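Revised good practice notes for work in domestic settings

The second edition of the good practice notes for manipulation work in homes and home-like premises takes effect on Wed 5 July. It replaces the edition issued in May and applies to all sites operated under the Stista programme, including the two at Fanach and Bastos. Site leads are asked to withdraw printed copies of the earlier text.

The principal change concerns finger coverings. Any wrapping applied to gripper fingers is now to be treated as a consumable part and entered in the site log with the date on which it was fitted. Creasing is acceptable. A covering that has torn at its lower end should be replaced before the next session, and no loose material may reach the joint between finger and mount.

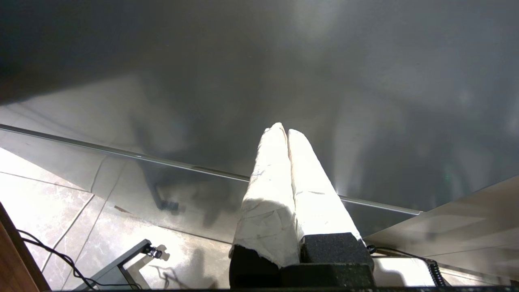
Handel asked during the consultation whether an entry was needed for every change of covering, given that a busy site might make several in a day, and suggested that a single daily line would serve as well. The suggestion was considered and has not been adopted. A daily line would not allow a fault to be traced to a particular covering, and the entry itself need contain only the date, the time and the initials of the person making the change.

Section 2 deals with cables and stands. Cables should be kept out of walking routes and secured wherever they must cross one. Stands are to be placed so that their feet lie clear of chair legs and doors, and clamps are to be checked by hand at the start of each session. Where work takes place close to glass, the operating speed for that site is to be reduced to the lower of the two approved settings. 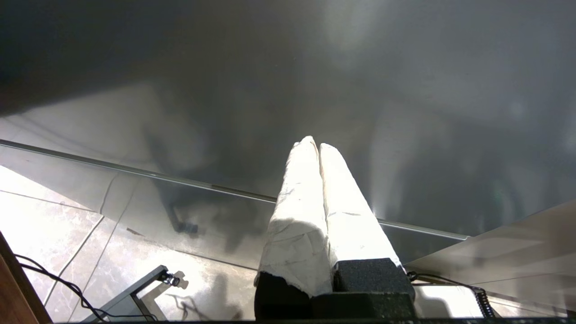
The same section requires that the emergency stop remain within reach of the operator at all times. If the operator has to leave the position, motion is to be halted and the arm parked.

Section 3 is new and covers kitchens. It was prepared in response to the 73 comments received on the previous edition, many of which asked for clearer guidance on sinks and worktops.

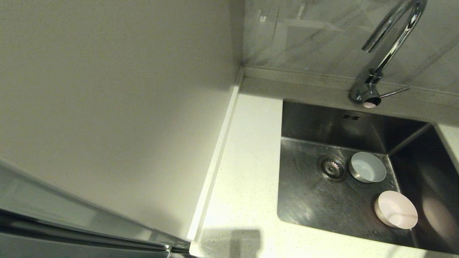 Before any task at a sink begins, the operator must record what is in it and confirm that no glass or sharp item is present. The record should be brief. An entry such as "two small bowls, not touching, one beside the drain" is sufficient for the purpose, and the position of the tap lever should be added where the arm will pass near it. Items left from an earlier task are to be recorded in the same way.

Cloths may be handled at the sink provided that they are gripped along one edge and that both fingers remain visible to the operator. Frayed cloths may be used, but threads must be kept away from moving parts. Water is to be turned off before the arm enters the basin, unless the task has been separately approved.
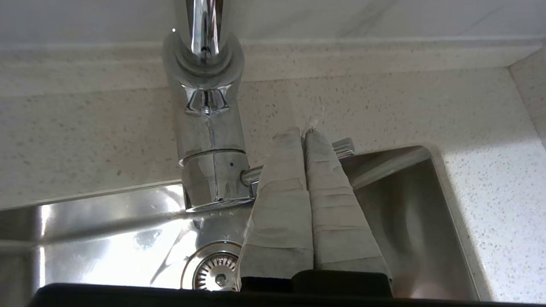 Approval for tasks with running water is given for one site only and lapses when the equipment is moved. Applications should be made on the existing form, quoting reference 287, and should state which covers or seals will be fitted.

Sites already holding an approval under the May edition need not reapply.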